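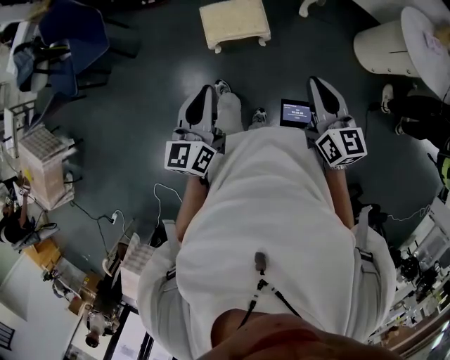
Session Assistant, Furnished Room Tasks (part-time)

Home Openings Sites Apply Contact

Welletti is hiring a session assistant for its household activity room. The assistant sets out the furniture and small items before each session, carries out everyday tasks from a written sheet, and returns the room to its starting layout.

Duties

Place the footstool, the round table and the other pieces on their floor marks. Clear papers and light objects from the tabletop, sort them, and put them back as listed. Move upholstered pieces by lifting, not dragging. Route power cords away from the walking path and check them again between runs. Log the start time, end time and any item missing from the inventory sheet. The inventory holds 3000 entries, and the assistant must be able to find an item by its shelf code.

Requirements

Able to stand for up to two hours with one break. Able to lift a small table with a second person. Comfortable working with both hands at waist height while wearing shoulder straps. Flat, closed shoes with a clean sole. Long hair tied back. Written English sufficient to follow a task sheet and record deviations from it. Experience in housekeeping, stage props or furniture display is useful but not required.

Hours and terms

Shifts start at 10 and 11 in the morning. Paid training takes place on the first two shifts. The post is fixed-term and reports to Nomvula Visser, room supervisor. Pay is hourly and is stated in the offer letter.

How to apply

Send a one-page resume and a list of available mornings to Effie Chisholm, Staffing, Welletti. Applications close Saturday, March 4, 2023. Applicants who applied in February do not need to apply again. Interviews are held on site and include a short tidying task.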